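February, evening. Tired but want to get this down before I forget it.

Up at six because of the pipes again. Knocking, knocking, then nothing for ten minutes, then knocking the second I shut my eyes. Rang Tudur Meredith at eight, got the machine. Rang again at nine, got Tudur with his mouth full. He'll come when he comes. Fine.

Coffee standing up. Toast, burnt one side, ate it anyway.

Main thing today was the stall stuff. The Skusthorpe winter fair is coming up fast and I said yes to the kids' table back in the fall when it felt a million miles off. Now it isn't. Nele Jacobs keeps sending me messages with a lot of exclamation marks in them. Do I have the cups. Do I have the stamps. Do I have a cloth. Yes Nele. Sort of, Nele.

So cleared the back room table, finally. Took most of the morning. Things I found under the heap - the good scissors, the gas bill (paid, thank god), a glove, Anouk's library card that we turned the house over for at Christmas. Texted her. She'd already paid for a new one. Ha.

Wiped it down twice, put the waffle cloth on. Need to see how it all sits before I haul it over there in the car, otherwise I get there and nothing fits and I'm the woman crying in the parking lot again. That was two years ago. People still bring it up. Kristof brings it up.

The plan as of now, may change by breakfast. Kids come up, play the cup game, three cups and a button under one of them, somebody shuffles. Guess right and you get a stamp on your card. 3 stamps and you pick a snack out of the basket. Guess wrong and you get to go again, I'm not a monster. Nele J wanted to charge a second time for the second go. Said no. She said it's for the roof. I said they're five years old.

Paper cups and not plastic, I decided that last week and I'm sticking to it. Plastic ones clack and slide all over. Also paper cups I can throw out when someone sneezes in one, and someone will.

Lunch at some point. Soup from the freezer, no label on it, turned out to be the lentil. Good. Should label things.

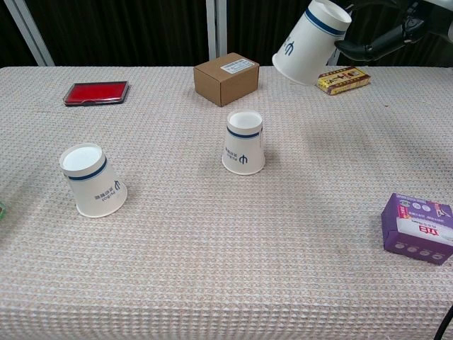

The cup game needs practice, more than I figured. I'm bad at it. You have to go fast enough to be fun and slow enough that a small child can follow, and my hands don't do either. Then there's the waffle weave, which I love, but a cup won't glide over that like it would on bare wood, the rim drags on the bumps. Maybe a tray? Ask Nele Van Wijk, she has that big one from her mother's. The blue stripe on the cups is a help at least, upside down they all match, so no kid can say they were following the special one. And the red ink pad has to live at the back, well behind the cups, where it is now. Last thing I want is little sleeves going across that. Red on a beige cloth. No.

Not sure about the purple box being up front on the right. Looks nice, the color I mean, but it's right where a shuffling elbow goes. Move it back by the cardboard one? Then it's crowded back there. The little yellow and red snack box can go in the basket with the rest of the prizes, that frees up a bit. Try again tomorrow with fresh eyes.

Kristof Verhoeven came by about the trestles, stayed for an hour and a half, talked trestles for maybe five minutes of that. The rest was his brother's divorce. I do like him but I had things to do. He had a go at the cups and was annoyingly good at it. Fast, smooth, did a little flourish. I said do you want to run the table then and he suddenly remembered he'd left the dog in the car. So that's a no. He did say he'd bring 2 trestles and a board from the Vandenberghe barn, and that the board has a wobble in it. Great. A wobble.

Ran out before the post office closed. Didn't make it. Parcel for Anouk still sitting by the door, third day now. Bought stamps at the corner place instead, and bread, and a bag of those orange things I said I wasn't buying anymore.

Called Mum on the way back. She's ok. Her knee is the same. She wants to know if the Gotine people ever called back about the window, and no they have not, and I told her so, and she told me I should be firmer on the phone. I was firm. I said "I'd really appreciate it." That's firm for me.

It got dark while I was on the phone. Cut out the stamp cards after supper. Made 30, cut four of them crooked becuase I was watching the show at the same time. The crooked ones can go at the bottom of the pile. Should probably do more, the fair in Mendau ran out of everything by noon last year and they had a whole team. We have me and Nele J and whoever she can talk into it. Her nephew possibly. He's 10, he'll be great with the little ones or he'll be gone in fifteen minutes with the prizes, hard to say.

What shape stamp, that's still open. I have the star and I have the snail. Star is what everybody does. The snail's nicer but it comes out blotchy on one side, you lose an antenna. Tested it on the back of the gas bill, four snails, all one antenna short. Anouk on the phone said use the snail, kids like a thing with something wrong with it. She's probably right. She was that kid.

Buttons! Forgot. Need one that's big enough to find and small enough to go under the cup without holding it up. The coat button I had in mind is too fat I think. Go through the tin. There must be a hundred buttons in that tin and I've used maybe six of them in my life.

Oh and a sign. Somebody has to make a sign. Nele Van Wijk has the handwriting. She'll say she's too busy and then do it beautifully at midnight, so ask her early and pretend there's no rush.

Tudur never came, by the way. Pipes are quiet right now, which means nothing. Put a towel down under the sink just in case.

Tomorrow - post office FIRST, before anything. Tray. Button tin. More cards, straight ones. Call Gotine and be firm. Find out what time we can get into the hall, Nele J says eight, the paper on the door says nine, and I'm not standing outside in the cold with a basket of snacks for an hour.

Leaving it all set out on the table overnight, can't face packing it up just to unpack it again. Door shut so the cat stays off the cloth. Feet are freezing. Going up, it's past eleven and I still havent washed my hair.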